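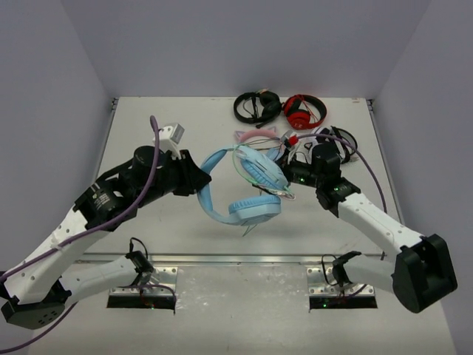 *Light blue over-ear headphones, held up over a white table.*

# A voice in the wardrobe: talking to Xóchitl Galindo about reading books aloud

I should admit that I've fallen asleep to Xóchitl Galindo's voice more times than I can count, and I was a bit worried about telling her. She laughed so hard she had to put her tea down.

"Oh, people always say it like they're confessing to a burglary," she said. "I don't mind at all! If you drop off in chapter three and go back to chapter three the next night, I've got you for weeks."

We were in her kitchen in Flurkport, at the top of one of those streets that feels like climbing a ladder, and it was just after two in the afternoon. She'd picked the time. She reads in the mornings, when her voice is lower and the bin lorries have been, and stops dead at one o'clock for soup. After that she'll talk to anyone, she says, but she won't read a word of anything, including the post.

She has recorded 102 audiobooks. I asked which one she was proudest of and she went straight for a gardening manual, which wasn't the answer I'd been hoping for (I had a whole page of questions ready about the Brurkeldale novels). "It had tables in it. Have you ever tried to read a table out loud? Sowing depth, spacing, weeks to harvest, all the way through the alphabet to turnips. I had to make somebody want to hear about turnips. I think I did it, too."

She came to it sideways. For nineteen years she taught Spanish at evening classes, mostly to people who were planning to retire somewhere warm, and she used to read them short stories for the last ten minutes so they'd go home in a good mood. One of those students worked for Paner, the audio publisher, and asked if she'd come in and try a page or two in English.

"I was dreadful," she said. "Really dreadful. I did it like a teacher, with all the important words pushed at you. LIKE this. The producer was very kind, she said, 'Who are you talking to?' and I said, 'Well, everyone,' and she said, 'Try one person, and they're doing the washing up.'"

That's still how she does it. The person changes from book to book – for a thriller it's someone driving, for a romance it's her sister – but there's always one, and she decides who it is before she reads a line. I asked who it had been for Brurkeldale and she wouldn't tell me. I asked again later, when she was cutting the cake, and she still wouldn't.

If you haven't come across the Brurkeldale books, they're by Faustino Figueroa and they're enormous. Sheep farms, feuding cousins, a drowned chapel, about four weddings too many. I love them. He has an ear for the way families talk over each other, and it's lovely on the page and, I'd have thought, a complete nightmare if you've got to be all of them at once.

"It is a nightmare," Xóchitl said happily. "There's a Christmas dinner in the second one with eleven people at the table, and he hardly ever tells you who's speaking, because on the page you can work it out. I rang him up. I said, Faustino, who says 'pass the gravy'? And there was this long silence and then he said, 'Does it matter?' Does it matter!"

They get on very well now. He sends her the manuscripts early and she sends back a list of queries, and the list for the last book ran to 64 of them. Most were about how to say things. He makes up place names by squashing bits of others together, and he'd never had to say any of them out loud.

"Aryee was the worst. It's a hamlet, it's got three houses and a dog, and it's on every other page. I'd been saying it one way for two whole days and he rang to say it was the other way. Air-ee, if you please. So back I went." She did the first version for me, with the stress on the end, and I have to say I preferred it. "So did I! But it's his dog."

I wanted to know about the voices, as everybody must. She doesn't really do voices, she said, or not in the way people think. She used to. In her early books every old man was gravelly and every child squeaked, and she'd come out of a session with a throat like a doormat. These days she changes the speed more than the sound. A bossy character comes in a touch early, on the heels of the one before. A shy one leaves a gap first. She did me a whole quarrel between two of the cousins across the kitchen table in what was, as far as I could tell, exactly her own voice both times, and I knew who was who all the way through. The hairs on my arms went up, I'm not joking.

"Men's voices, I don't go down. If I go down I sound like a woman pretending to be a man, and then you're thinking about me. I just take the air out a bit."

The recording is done upstairs, in what used to be a built-in wardrobe. She took the doors off, lined it with duvets and then put the doors back on, and in there she has a stool, a shelf, a small lamp and a microphone she bought second-hand and talks about the way other people talk about a good pair of boots. There's no window, and in summer it gets so warm that she does twenty minutes in and ten minutes out on the landing with her feet in a washing-up bowl. She showed me, and let me sit in it with the doors closed. I could hear my own eyelids. I lasted maybe a minute and came out feeling very fond of noise.

What catches her out is her own stomach. She can't eat too little or it growls, and she can't eat too much or it does something else, and she's settled on porridge at half past six and half a banana at nine. Green apples help if her mouth gets clicky. No milk, no toast (crumbs), and never a new jumper, as new jumpers rustle. All of this is news to me and I found it completely gripping. I've got two pages of notes on jumpers.

She reads from a tablet now, though she held out for paper as long as she could. Before she starts on a book she reads it through once in an armchair, without marking anything, and cries if there's crying to be done. "Get it over with in the chair," she said. "If I'm sobbing in the wardrobe, you can't hear the words." Then there's a second go with a stylus, for breaths and names and anything she thinks she'll trip on. Words with too many s's get a wiggly line. So does "rural", which she made me say five times quickly, and I'm sorry to report I couldn't.

And the mistakes? There are loads, she told me, every day. When she fluffs a line she stops, goes back to the start of the sentence and carries on, and the bad one gets cut out afterwards. A good morning gets her through thirty-odd pages. On a bad one she has been known to lie on the landing carpet and swear in two languages.

The letters come to her through Paner, in batches, and she answers them by hand. A lorry driver wrote to say he'd sat in a lay-by for forty minutes to find out about the drowned chapel. A woman whose eyesight was going said she'd been a reader all her life and had thought that was that. Xóchitl went quiet after telling me about that one and got up to do something to the teapot.

There's also a man who writes to correct her grammar. It's always the author's grammar, of course, but he addresses it to her. "I send him a postcard every March," she said. "He's never mentioned them."

She's starting on the fifth Brurkeldale in a few weeks, and the manuscript was there on the dresser the whole time we talked, under a fruit bowl, where I could see it was there and couldn't read a word. I asked whether the cousins finally make it up. She offered me more cake. I asked whether there was another Christmas dinner.

"There's a funeral tea," she said. "Fourteen of them, and he's given two of them the same name. I've already rung him."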